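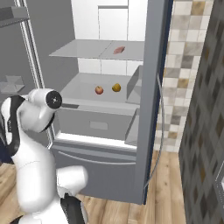

Recording demonstrations in the simulated kitchen is where Grumimo gets fun, and you can make your first one today. Each recording is one example of a chore, steered by you from start to finish, and the learning system studies them all together. Pick a start view that leaves the target in plain sight. With the refrigerator door open, the slice on the upper shelf and the two fruits on the shelf under it are easy to aim for, and the arm can come in from the left.

By Umesh Tyagi and Vivek Solanki
19 December 2025
4 min read

Before you begin

1. Start Grumimo and load the Teltitz kitchen.
2. Type the task in plain words, such as "take the apple out of the refrigerator."
3. Move each joint of the arm a little with the hand controller. If the motion lags, restart the controller now.
4. Press Record, wait for the green light, and go!
5. Press Stop once the arm is at rest, then choose Keep or Discard.

Note: Small wobbles are welcome – a recovery from a near miss teaches the system a lot. Discard an episode only if an item falls to the floor or you lose control of the arm.
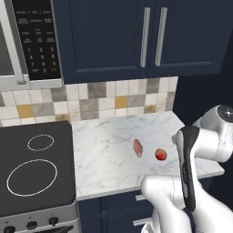 COUNTERTOP TASKS

The stretch of marble between the stove and the arm is a great place to practice. Try the small round red item first, then the slice beside it, which lies flat and asks for a lower, slower approach.

1. Bring the open gripper over the item and pause.
2. Lower it until the fingers are on both sides.
3. Close gently, lift, and hold still for two seconds.
4. Press Shuffle before the next episode so the items get new positions.

Caution: Do not press Shuffle while the gripper is closed on something. The episode will be saved with a jump in it.

Aim for 200 kept episodes per task. Nearly 200 will still train, but the last few really do help with odd angles! Grumimo saves them in the Singhal folder under the task name.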